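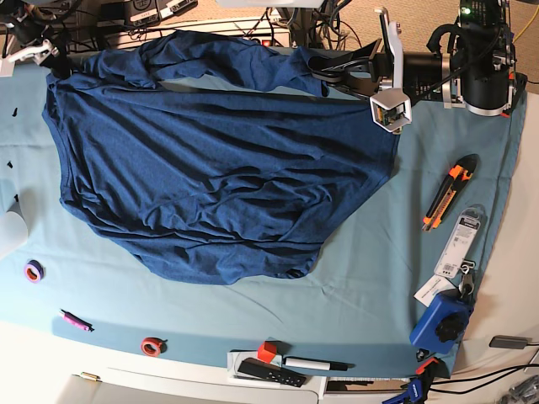 Jalley Community Laundry - walk-round checklist
Inspected by Anitha Joseph, 2021-07-30, with Doğukan Uysal from the Noklow branch keeping me company

Front door and step
Opens fully: yes
Step edge marked: yes, but the yellow paint is wearing thin
Comment: I know we only painted it in December, and it does get a great many feet and trolleys over it. Another coat before the autumn would be lovely, please.

Washing machines
Door seals: all sound except machine 16
Hoses: no drips
Comment: Machine 16 has a small split at the bottom of the seal, no longer than my thumbnail. I have put the out-of-order card on it and written to Öztürkmen for the part (their reference is 739, in case they ring while I'm out). Do leave the card where it is, even if somebody very charming asks you to take it off!

Dryers
Lint screens clean: yes, all of them, and thank you to whoever is on mornings
Ducting: one clip loose behind the end dryer, tightened while we were there
Comment: Doğukan noticed a warm, dusty smell by the end dryer and we pulled it forward to have a proper look. There was a fair old blanket of fluff behind it and one child's sock. Swept out. Please add this spot to the monthly clean.

Folding tables
Steady: yes
Edges smooth: one rough corner, taped for now
Comment: The tape won't last. I'd like it sanded properly when the handyman is next in.

Irons and boards
Flexes: one frayed near the plug, taken away
Comment: That leaves us one iron short until the new Jeneck arrives. It cost 40 pounds and the receipt is in the blue folder.

Detergent shelf
Lids on, labels readable: mostly
Comment: Two tubs had been topped up from something else with no label at all, so I have thrown them out. I do hate waste, but I hate guessing more.

Fire and first aid
Extinguisher: in date, tag 189
Exit clear: no - two baskets in the way, moved
First aid box: needs plasters

Still to do: seal, step paint, table corner, plasters. Doğukan has kindly offered to bring the plasters over from Noklow.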